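Search the boards Go Advanced search

Student Builds > Arms and Grippers > Plate handling for senior project, crates next. Talk me out of my plan

ribbonseam
Hi all, long time reader, I think this is my second thread ever. I'm in the senior automation class at Prembridge and our team drew the dish task. If you haven't done it, the short version is that the arm has to pick up a dinner plate at the steel table, hold it by the rim while it gets checked from both sides, and then it goes into one of the blue crates on the roller shelves. Everybody writes their own grasp code but we all share one arm, so you get your slot and then you're out until your next slot, which makes you weirdly emotional about every single minute.

I picked the plate half. My partner has the crate half. We've been at this since October and I'd say we're in decent shape on picking and in terrible shape on everything after picking.

The thing I want opinions on is the grasp point. I grab at the right rim with one finger coming down over the top of the lip, and then lift straight up and tilt. I like it because the approach is the same every time and I don't have to think about what's on the far side of the plate.

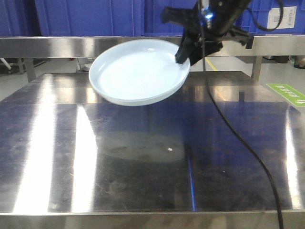 Our instructor thinks I should be grabbing closer to the middle of the near edge so the weight hangs under the wrist. My feeling is that the side grab gives the checker a cleaner look at the face of the plate, and that's worth points (the rubric gives the check step as much as the place step, which I think is nuts but okay). I've got 54 logged picks with the side grab so far and I dropped four. All four were in the tilt, none in the lift.

So, side grab or near edge? And has anybody gone from a table to those crates without redoing all their waypoints? Whole thing is due before spring break and I'm getting nervous.

mothballed_servo
Near edge, and your instructor is right. I did the dish task two years ago at Bajwa and had this exact argument with my whole team. The side grab looks great at low speed. Then you crank the speed up for the timed run and the plate wants to rotate in the fingers, like a steering wheel. All four drops in the tilt is the plate telling you that.

kettle_of_fish
Gonna disagree with mothballed. I've run side grabs for a full semester and the rotation thing goes away if you slow down ONLY the wrist joint during the tilt and leave everything else fast. You lose maybe a second. A plate is wide and light, it's not a skillet. What are your finger pads? If it's bare plastic then yeah, good luck.

ribbonseam
The pads are whatever came on the fingers, they're kind of slick. I was told we can't change hardware but I don't know if a strip of rubber counts as hardware. Going to ask.

And yes I'm tilting with everything at the same speed, I just scaled the whole trajectory. Did not occur to me to slow down one joint. I feel a little dumb!

mothballed_servo
Don't feel dumb, the Pavine starter code only gives you the one speed knob so everybody does that. You have to go into the trajectory file and stretch the timestamps by hand. Ugly but it works.

I still say near edge.

gantry_goblin
Can we talk about the cable for a sec. Before you touch speeds or pads, look at where your long cable goes when the wrist rolls. On our setup it would swing under the plate on the way to the shelf and snag, and I spent two slots convinced I had a grasp problem. Tie it up along the forearm with enough slack for a full roll. Leave a loop at the wrist or you'll yank the connector out (ask me how I know).

kettle_of_fish
Seconding the cable. Also the steel table. If you're using depth from the fixed camera, shiny steel is the worst possible surface. Mine saw a ghost plate under the real one and tried to pick that up instead. Very confident about it too.

ribbonseam
Oh no, the ghost plate. YES. We had that in the fall and fixed it by just ignoring anything below table height. The streaks from the ceiling lights are still a pain, the detector calls them edges every now and then and I get a "plate" that is long and skinny. I filter by shape and move on with my life.

Cable is on the list for my next slot. Right now it just hangs down and drags over the table when I come back to home, so I'm guessing you'd all yell at me.

My partner finally sent me the crate approach so I can post about that too. The plan is to come in over the front lip of the shelf with the fingers nearly closed, look into the crate with the wrist camera, find the flat bottom, then back off and go get the plate. That way the arm knows where the crate really is before it's carrying anything. The crates sit on the shelves and they don't always end up parked in the same place after the team before us is done with them.

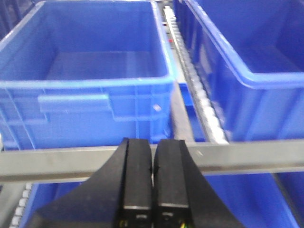

The part I don't love is that it's a whole extra trip. The look costs us a lot of time per cycle, and in the timed run you get scored on plates placed. My partner says one look at the start of the run is enough. I say the crate could shift when we touch it and then we're placing plates on the rim for the rest of the run. We have gone around on this for a week.

gantry_goblin
Your partner is right that you don't need it every time, and you're right that once isn't enough. Look every fifth plate or whenever the place force reads funny. If you touch the rim you'll see it in the wrist current right away.

mothballed_servo
I'd skip the wrist camera and find the crate by touch. Come down slow with fingers closed, bump the rim, bump the other rim, done. Blue plastic in a dim shelf is miserable for vision. Blue on blue on blue. Our detector used to merge neighboring crates into one giant crate and then aim for the gap between them.

kettle_of_fish
Bumping a crate that sits on rollers?? It'll roll. You'd be measuring where it was before you hit it.

mothballed_servo
Ours had a stop at the back. Fair point if theirs doesn't. Is there a stop, OP?

ribbonseam
Some bays have one and some don't, I think, I need to go check ours. I've pushed a crate back by accident before and it did go a ways before it quit.

The merging thing is real for us too. What helped was using the roller track in between as the landmark. It's a row of little white rollers between all that blue and the detector finds it pretty reliably, so we find the track first and then say the crate starts right beside it. It falls apart when the arm is moving because it all smears into a streak. So now we stop and wait before taking the picture. More time gone.

endano_alum
Jumping in from the other side of this. I graded the dish task at the Endano invitational. Please, please do the look step more than once. The single biggest score killer was teams who went super fast and put plate after plate on the edge of the crate. A slow team with a boring run beat most of the field. They did not place the most plates but they placed every one they picked up.

Also on the grasp: graders do not care about side versus near edge. I couldn't have told you afterward who used which.

ribbonseam
Okay that is super helpful and also kind of funny, given how long I've been fighting for my side grab. How picky were you about the tilt for the check?

endano_alum
Both faces visible and the plate stays still long enough to see. I had teams tilt so fast I had to ask for it again. Hold it still, count to two in your code, move on.

kettle_of_fish
See, slow wrist. I'm claiming this one.

mothballed_servo
You may have it. I'm keeping near edge.

ribbonseam
Update from my slot! I tied up the cable and stretched the wrist timestamps, kept the side grab, same slick pads (rubber strip is a no, it counts as hardware). Zero drops in the tilt. I only got through 20 picks, so I'm not celebrating too loud. I also tried near edge for a few to be fair to everyone and it felt more solid on the lift, I'll admit that, but the finger covered up a part of the plate the checker wanted and it failed the check twice. So side grab stays for now.

No stop in our bay. Crate rolls free. So no bumping, sorry mothballed.

We settled on a look every fifth plate like gantry said. My partner wanted every tenth. We'll see. I'd like to get to 100 full cycles logged before we write it up, pick to place, and right now we've got, um, not that.

gantry_goblin
Log the crate position at every look too, even if you don't use it. If it's drifting a little with each place you'll see it in the log, and it makes a really nice chart for the report.

ribbonseam
Ooh good call. Doing that.

Thread views: 2062

Last updated: 18 March 2022

Comments (3)

tinbadge: Wish I'd found this before our run. We had the skinny plate problem for a month and thought the camera was broken.

oskar_mode: Does stretching the timestamps work in the newer Pavine code? My trajectory file has 392 lines and I can't tell which ones are the wrist.

halfstep9: @oskar_mode same trick still works, wrist is the last column. Save a copy first.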